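Thursday, November 25, 2021

Second day of the Flurnine trial and I still can't say what we would be buying. The Plosuveck rep calls it a starter kit. You hold the grippers, you do the chore by hand, the recordings go off to them, and in December you get back something that is supposed to run an arm. Supposed to. I asked to see an arm run and got a brochure.

Today was plates. Table to cabinet, cabinet to table, with shrimp and flowers to make it homey. I had the grippers for 18 runs before lunch and my wrists are sore tonight. The rep says you stop noticing the weight. I noticed it.

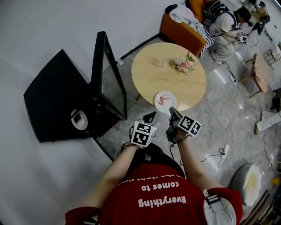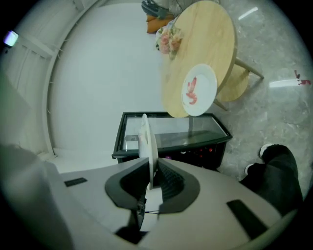 Ívar Hjaltested
Ketilsson trial notes, day 2

The fingers are good, I'll give them that. Those thick pads hold a plate on edge better than I expected, and I'd buy the pads alone if they sold them that way. They don't. It's the whole set or nothing, plus Skusus, the upload service, billed monthly whether you record or not.

Cables are my other gripe. The leaflet says "light and free" and I spent the morning minding my feet. Asked if there was a version without them. Next year, maybe - they said the same about the charger.

The quote is for 48 hours of recording. At today's pace that is a lot of plates, and I have no idea if 48 is what the thing needs or what fits on the invoice. Want that in writing before I take it to the office.

Cups tomorrow, 9 sharp. Bring wrist tape. Ask again about the arm.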